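Unit 6 handout: Choosing a starter arm for the teaching bench

Reading before lab: the Kiltent starter kit manual, sections on mounting and on the gripper. Bring your comparison sheet from last week.

The kits under review are the Kiltent and the Levow. Both are sold to schools as a complete package: a small arm, a two-finger gripper, a wrist camera, a power supply and a license for the control software. The Kiltent is listed at 1,836 dollars with a 24-month warranty. The Levow costs less, but the camera is an add-on and the software is billed by the year.

For this unit we look only at block handling. The task is simple. The arm starts with the gripper open, finds one block, closes on it, lifts it and sets it down on a marked spot. Each group runs 40 trials per kit and records every one, including the trials where the arm stops by itself.

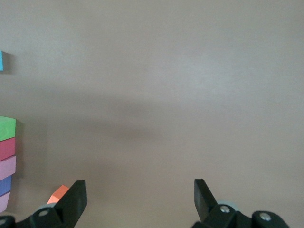
Nordin's lab wrote back after reading our draft procedure and said that foam blocks are too forgiving for a buying decision, that a kit can close too hard on foam all day with no penalty, and that they would add at least one rigid part before spending any money. Their point is fair. Groups that finish early should repeat the last ten trials with the hard plastic cubes from the Trukine parts box.

Notes on the gripper

The fingers on the Kiltent are flat plates. A flat finger gives good contact on a square block that is lined up with it, and poor contact on one that is turned. Record the angle of the block as "straight" or "turned" before each trial.

Blocks that touch each other are harder than single blocks. The fingers need room on both sides, so a block in a row may have to be pushed free first. A push counts as part of the trial.

What to hand in

1. The trial sheet for each kit, with failures marked by type: missed, dropped, or stopped.
2. One paragraph on which kit you would order for a class of 19 students, and how many.
3. Total cost for the first two years, with software fees included.

Sheets are due at the start of lab in February. Unit 7 covers calibration of the wrist camera.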